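The regional library at Degefa reopened its local history room in March, after two years of closure. The head of collections spoke with this publication about the catalog, the public, and the work that remains.

The room holds 4,000 items, most of them given by families in the Flanus valley. "People brought us what they had kept in drawers," the head of collections said. "Letters, seed lists, school reports. Much of it had never been described anywhere."

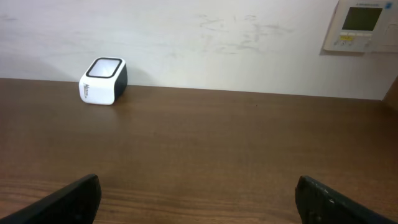 Issue 117

Before the closure, readers depended on a card file begun by an earlier librarian. The cards were accurate – in most cases – but they followed no common order. "A farm could be entered under the owner, the road or the creek," the head of collections explained. "We chose the creek. It changes its name less often."

Staff have now entered around 3,000 items in the new catalog. The remainder consists largely of maps and bound newspapers, which require larger shelving than the room was built to hold.
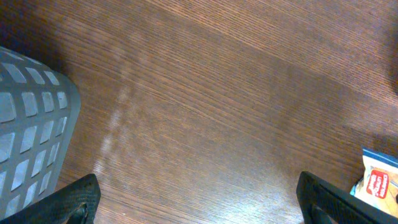

Department of Collections and Public Reading, Divudia Library District

Asked which records draw the most requests, the head of collections named the Muline mill ledgers. "Readers come for a grandfather's wages and stay for the price of flour. The handwriting is difficult until June, when a new clerk takes over. After that anyone can read it."

The ledgers may be consulted by appointment. Pencils only are permitted, and bags are left at the front desk.

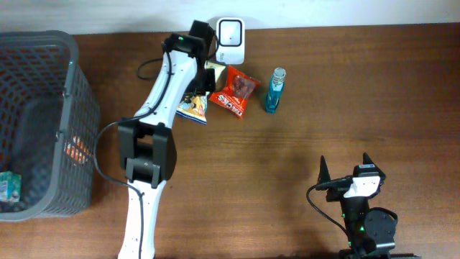
*Gray mesh basket at the left side of the table.*

The interview turned to copying. The district does not plan to place every item online. "Some letters name people whose children still live on the same street," the head of collections said. "We ask the family first, and we accept the answer."

Requests for copies are handled in the order received. Large maps are sent out to be copied and may take until July.

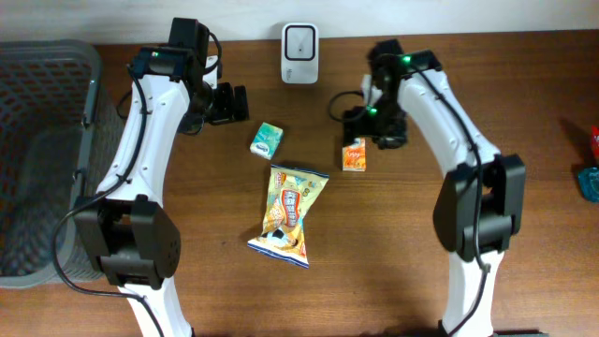 *Wood tabletop beside a pale wall.*

On the question of new gifts, the position is cautious. The room will accept papers connected with the valley, provided that the donor signs a transfer form. Framed pictures and furniture are referred to the museum at Muline.

"We would like more from the years after the railroad closed," the head of collections said. "Families tend to think those papers are too recent to matter."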